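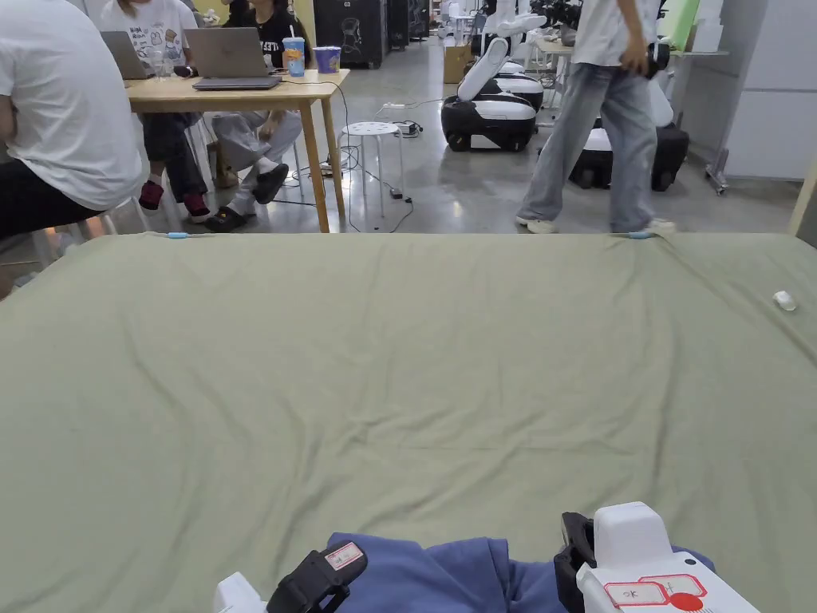
Fig. 1. Cloth cell with the green cover clipped on and both hand-held grippers at the work surface.

Home | Syllabus | Handouts | Lab hours | Contact

Handout 7: Setting up and looking after the cloth cell
Posted April 21, 2026 by the Teuber Lab teaching staff
7 min read

Welcome to my favorite station in the course! Cloth is wonderful stuff to work with. It never lands the same way twice, it hides its own corners, and it shows up every bit of slop in a gripper that a wooden block would forgive. So we fuss over this cell more than the others, and by December you'll be fussing too.

The surface

Start with the green cover. Pull it toward you from the far edge, clip the far edge first, then work along the sides. Small wrinkles are fine. A ridge tall enough to catch a finger pad is a problem (you will grab cover and cloth together, and the whole thing lifts like a tent). Clips go right at the rim, clear of the area where the jaws travel. Clear off any scraps before you start a run.

The cloth

Drop it from elbow height near the front edge and leave it how it falls. Please don't tidy it! The folds are the interesting part. If you need a flat start for the edge-finding exercise, spread it by hand and write "flat" in the Kernum log.

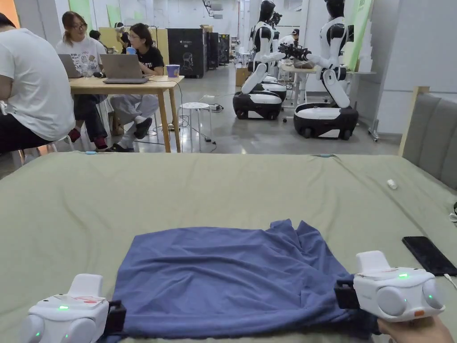

Pinch drill: take the near edge with both jaws, one toward each end, and close slowly. You want the fabric held by the full width of the pads. If it slips out when you pull gently sideways, open up and look at the pads before blaming your technique. Lint is the usual culprit. Wipe with a dry lint-free cloth, never solvent, and try again.

Still slipping? Check the pad screws. They loosen with use, and a quarter turn often brings the grip right back. Pads get swapped after 48 hours of logged use, or sooner if the corners look rounded.

Before each session

- Check the tag on each gripper against the Kernum log.
- Open and close each jaw 10 times, listening for a click or scrape.
- Confirm the pads meet evenly along their length.
- Look over the clips and re-tension the cover.

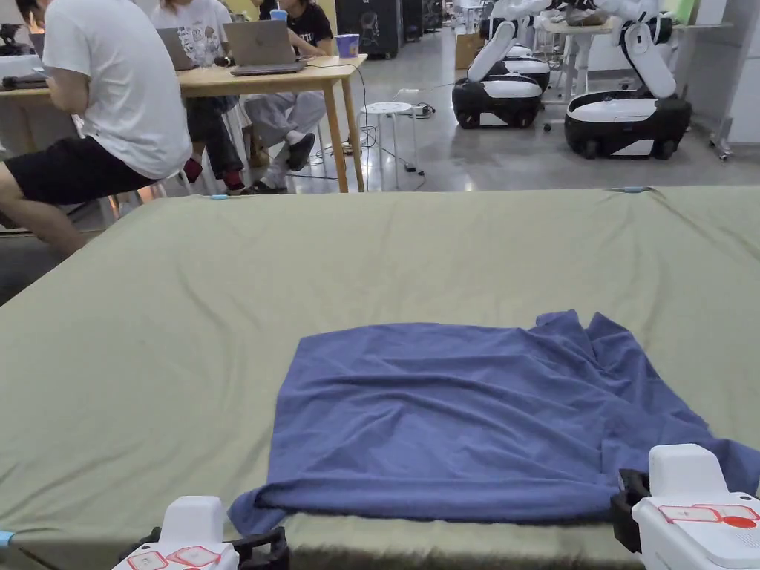 Corners deserve a section of their own. When one side of the cloth is bunched and the other is lying flatter, begin on the flatter side, hold it there, and use the second jaw to tease the folds outward in short pulls. Long pulls drag the cover. A corner hanging over the front rim is a gift, so use it: come in from below with the jaw half open and you have a clean pinch on the first try.

Problem set 2 uses this cell. Bring your pad-wear notes.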